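Report on the Trial of the Nallier Table Arm Kit
Student project, Brollau Technical College
Submitted 9/10/22

1. Purpose

Our group was asked to test a small arm kit which the company Nallier sells to schools and small cafes. The supplier, Cludon, lent us one kit in March. We wanted to know if a beginner can teach it a simple serving task, and if the price is fair for a school.

2. The kit

The kit contains one arm, a two-finger gripper, a fixed camera and the Vogler software. The manual has 28 pages and is clear, but the part on calibration is too short. The price is 974 dollars without the camera stand. According to the data sheet, the arm can lift up to 7 ounces, so we planned to move only the cups and never the full teapot.

3. Method

We selected tea serving as our task. A person pours the tea, and the arm must then bring each cup with its saucer to the guest side. The software saves one camera picture before every run, and we used these pictures to check the start position. The memory holds 3,000 pictures, which was enough for us.

The cups, the saucers and the pot are all cream-colored. On a white table this is not easy for the camera, and we kept it so on purpose - a cafe will not buy new dishes for a machine.
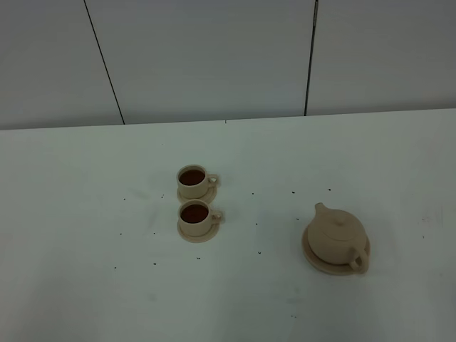 Figure 1. Start position with two filled cups and the teapot.

4. Remarks

The round saucers were more difficult to grip than the cup handles. When two saucers stand very close, the software sometimes takes them for one object. We solved this by drawing the borders by hand in the setup menu, but a beginner may not find this function.

We can recommend the kit for lessons. For a cafe we would wait for the next version of the gripper.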